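Informe final del trabajo de grupo – Cine y prensa
Asignatura: Comunicación y cultura audiovisual
Entrega: 08/03/2018

1. De qué va

Elegimos el estreno de Vava, película familiar de animación, y el lío que se montó en foros y blogs por la escena de la procesión. Unos la acusaban de burlarse de la religión, otros de meter catequesis a los niños por la puerta de atrás. La misma escena. Queríamos ver quién dijo qué primero y cómo se fue copiando de una web a otra.

La productora es Tremolen, pequeña, segunda película. Se estrenó en agosto, mala fecha, pocas salas.

2. Material

98 textos en total: noticias, críticas, entradas de blog y algún comentario largo que parecía casi un artículo. Descartamos los que solo daban horarios o ficha técnica. De los 98, 37 hablan de la escena. El resto ni la menciona, y esto ya nos sorprendió, porque leyendo los titulares parecía que no se hablaba de otra cosa.

Hicimos una tabla con: medio, fecha, titular, si cita a alguien, si el autor dice haber visto la película. Esta última columna la añadimos tarde y hubo que releer todo.

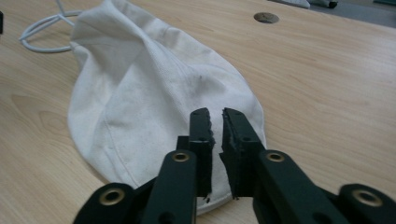

La tabla la rellenamos entre dos y luego la revisó el resto del grupo. Donde no había acuerdo se votó. No es lo más científico pero no daba tiempo a otra cosa.

3. Lo que salió

Casi todo parte de una entrada del blog Standcombe, dedicado a cine y valores. Ahí aparece la frase «una burla que dura tres minutos». La escena dura bastante menos, la cronometramos en clase. Pero los tres minutos se repiten en muchos textos posteriores, a veces entre comillas y a veces como dato propio.

Luego está la revista Araújo, que contestó en defensa de la película – y de paso exageró por el otro lado. Dice que el público salía emocionado de la sala. No cita a ningun espectador.

Diferencias que vimos:
– Los blogs enlazan la fuente más que los medios grandes. Esto no lo esperábamos.
– Las críticas de cine propiamente dichas apenas entran en la polémica, hablan de la música y del guión.
– El titular suele ser más duro que el texto. En varios casos el cuerpo de la noticia matiza y el titular no.
– «Polémica» sale en titulares de textos donde no se cita a nadie enfadado. 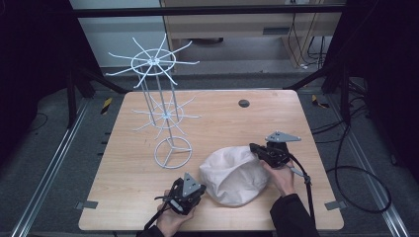

También miramos las respuestas de Tremolen. Solo hay 2 comunicados, cortos, y el segundo repite párrafos enteros del primero. Casi ningún medio los recogió completos. La frase que más se copió fue la de «respetamos todas las creencias», que suelta no dice mucho.

4. Problemas

Varios enlaces dejaron de funcionar a mitad del trabajo y no habíamos guardado copia. Para otra vez, captura desde el primer dia. Las fechas de los blogs no son fiables, alguno actualiza la entrada y se pierde la original. Y clasificar el tono es difícil: «a favor», «en contra» y «neutro» se nos quedó corto enseguida, había textos irónicos que cada uno leía de una manera.

Tampoco pudimos hablar con nadie de Standcombe. Escribimos, sin respuesta.

5. Conclusiones

La discusión fue más pequeña de lo que parecía y salió de muy pocas fuentes. No entramos en si la escena ofende o no, en el grupo tampoco hay acuerdo. Faltaría comparar con otro estreno parecido para saber si esto pasa siempre o si fue cosa de agosto, cuando hay pocas noticias y se estira lo que haya.

Anexo: tabla completa y los textos que conservamos, en la carpeta compartida.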